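Where do I find the wattage on a secondhand microwave?

Cyrill Fankhauser
Picked one up with no manual! My popcorn keeps scorching. Any ideas?

Elis Lewis
Do the water test — it's so fun! Heat a cup of cold water on high and time the boil. Under 2 minutes means a strong oven, so cut your popcorn time.

Pilkington
Mine boils in 5, lol

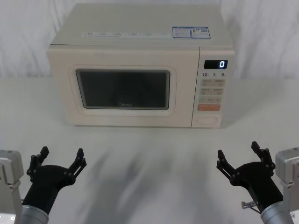 Labels are worth a hunt first, Cyrill! Check inside the door and on the back. Some have stickers on top too, like the two blue-bordered ones behind my control panel. Happy popping!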